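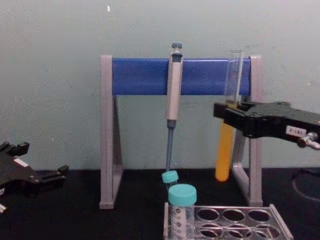
Según comentó una usuaria al abrir la primera versión, el archivo de volúmenes mezclaba microlitros y mililitros en la misma columna, y cualquier media calculada sobre él salía mal. Tenía razón. Desde la versión 3 todos los volúmenes están en microlitros y la unidad figura en el nombre de la columna.

Natthorpe: registros de calibración de micropipetas

Natthorpe es una colección de tablas con resultados de comprobaciones gravimétricas de micropipetas monocanal de volumen variable. Se preparó para docencia en metrología y para probar programas que leen hojas de calibración. No sustituye a un certificado ni sirve para decidir si un instrumento concreto está en condiciones de uso.

Contenido

mediciones.csv: una fila por pesada, con el identificador de la pipeta, el volumen nominal, la masa leída y el volumen calculado.
pipetas.csv: una fila por instrumento, con rango, tipo de punta y laboratorio de procedencia.
ambiente.csv: temperatura del agua, temperatura del aire, humedad relativa y presión por sesión.
notas.txt: observaciones de los operadores, transcritas sin corregir.

La colección incluye 70 pipetas. El volumen nominal más alto es de 1000 microlitros. No hay multicanales ni dispensadores de repetición.

Procedencia

Los datos vienen de dos laboratorios de prácticas, Kalton y Hà. Kalton entregó las hojas en formato electrónico. Las de Hà estaban en papel y se pasaron a mano; cada hoja la transcribieron dos personas por separado y las diferencias se resolvieron volviendo al original. Cuando el original era ilegible, el campo quedó vacío.

Las sesiones de Kalton se hicieron por la mañana, con el agua en la sala desde la tarde anterior. En Hà el horario varía y no siempre consta cuánto tiempo llevaba el agua fuera. Conviene tenerlo presente al comparar los dos grupos.

Cómo se calculó el volumen

La masa se multiplica por el factor Z que corresponde a la temperatura del agua y a la presión de la sesión. Si falta la presión, se usa el valor de la sesión anterior del mismo laboratorio y la columna presion_imputada lleva un 1. La evaporación se corrigió solo en Kalton, que usaba un recipiente de control. En Hà no hay corrección, y el efecto se nota sobre todo en los volúmenes pequeños.

Columnas que suelen dar problemas

id_pipeta: es texto, aunque parezca un número. Los ceros iniciales importan.
masa_mg: el separador decimal es el punto. Las hojas originales de Hà usaban coma.
punta: se registra como "estandar", "filtro" o vacío. Vacío significa que no se anotó.
prehumectada: sí, no o vacío. En Kalton falta en las primeras sesiones.
operador: código aleatorio. No permite relacionar a una misma persona entre laboratorios.

Errores conocidos

En 40 filas de mediciones.csv la masa coincide exactamente con la de la fila anterior. Puede tratarse de una copia involuntaria o de una lectura repetida de verdad; no hay forma de saberlo y se han dejado como estaban, con la columna duplicada_posible activada.

Una pipeta de Hà aparece con dos rangos distintos. En las notas se menciona un cambio de etiqueta, sin más detalle.

Usos no recomendados

No use estas tablas para comparar fabricantes. La marca se eliminó y el reparto de modelos no es equilibrado. Tampoco deben usarse para evaluar a operadores: muchos estaban aprendiendo y las series de práctica no están separadas de las demás.

Carga

Los archivos CSV están en UTF-8, con coma como separador de campos y cabecera en la primera línea. El script Vukgate, incluido en la carpeta herramientas, comprueba tipos, identificadores huérfanos y unidades. Se ejecuta sin argumentos desde la carpeta raíz y escribe el resultado en informe.txt.

Cambios

Versión 3: volúmenes unificados en microlitros. Se añade presion_imputada.
Versión 2: se incorporan las hojas de Hà.
Versión 1: solo Kalton.

La próxima revisión está prevista para diciembre. Las correcciones se envían con el nombre del archivo, el número de fila y el valor propuesto.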